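Subject: Re: [grirach-gardens] Tomato seedlings, when to start?

Anatole Vidal wrote:
> I started mine in March last year and they got leggy
> before I could plant them out. Is it too early? Also,
> does anyone still have the Besnard seeds?

March is fine if you have enough light. Mine went leggy too until I lowered the lamp to 6 inches above the trays. I sow two seeds per cell and snip the weaker one.

I have 23 Besnard seeds left from the swap and can spare half.

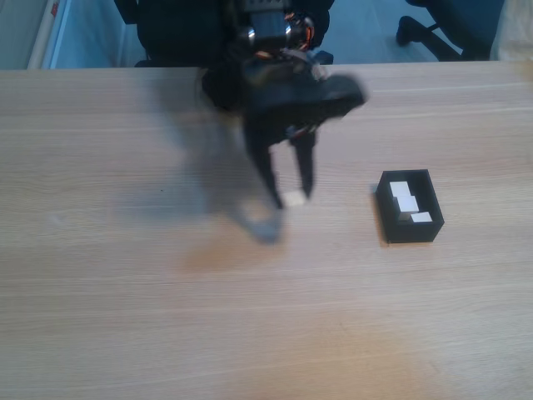

Don't feed them until the second set of leaves, and then only at half strength. Pot up once, deep, and set them outside for an hour a day before planting. Let me know how many seeds you want.

Inès Moulin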